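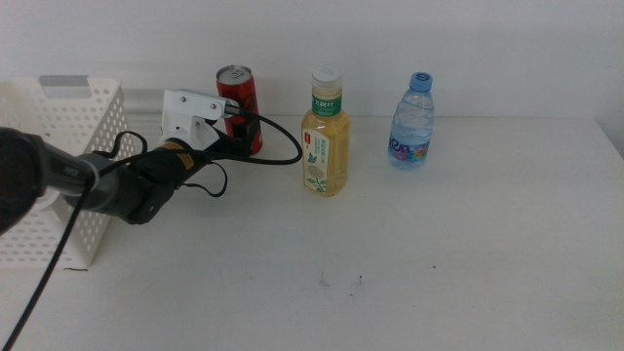 Cleaning marks off a matte white tabletop

Skostance
Posted 1 August 2025

I have a white table pushed up against the wall and I can't get the last marks off the top. There are some grayish smudges near the middle and a few dark specks, one of them on its own over to the right. The surface is matte. I have tried dish soap and a soft cloth twice. The table has been in use since January and I would like it to look clean again without making a shiny patch. What should I try next?

Etaden
Baking soda and water, mixed to a paste. Put it on the gray marks, leave it for 6 minutes, then wipe it off with a damp cloth. Worked on my desk.

Nam
I would not start with baking soda on matte. It is a mild abrasive and you can end up with a polished spot that shows whenever the light is low. Try rubbing alcohol on a cotton pad first, and test it at the back corner by the wall.

Etaden
I have used it for years on a matte top and there is no polished spot. You have to go easy with it. Scrubbing is what does the damage.

Nam
Most people scrub.

Sumutel
Are the specks raised? Run a fingernail over them. If they catch, it could be dried glue or paint and a plastic scraper will lift it. If they are flat they could be small chips in the finish, and no cleaner will do anything for those.

Also pull the table out and wipe along the back edge. Crumbs and dust collect in that seam and get dragged back over the top every time you wipe.

Skostance
The single dot is flat. Two of the specks near the middle catch a little. I will try alcohol on the gray marks first and keep the baking soda for later.

One more question. The white plastic basket on the left, the kind with rows of small round holes, holds dust in every hole. Is there a quick way to clean it?

Sumutel
Bathtub, warm water, dish soap, old toothbrush. Rinse it from the outside in so the dirt comes out of the holes. Do the cut-out handle too, the rim gets greasy.

Etaden
Or the shower head – no brush needed if it is only dust.

Nam
Agree with Etaden on that one. Let it dry before it goes back on the table.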